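Jul 14, 2025. Open day prep, Marchetti cell

Elisa ran the visitor loop this morning, 15 cycles, grip force limit unchanged. Jevero people come at 2, Pernwood after them. Stop button tested from both sides of the barrier.
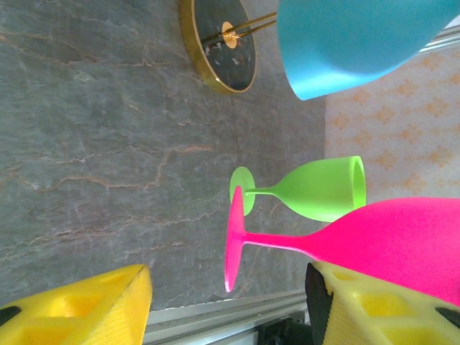 Approach height is still the open question. Cinzia Bortolotti wants 250 mm over the slab before the slow descent; I had 147 and would keep it, the wait looks long to an audience. For the glasses lying down, the pink one goes first, with the green right behind it and the feet both pointing left. Take it by the stem, never the bowl. The veined marble may upset the depth reading, so log every retry. Spare finger pads in the Stindodden drawer.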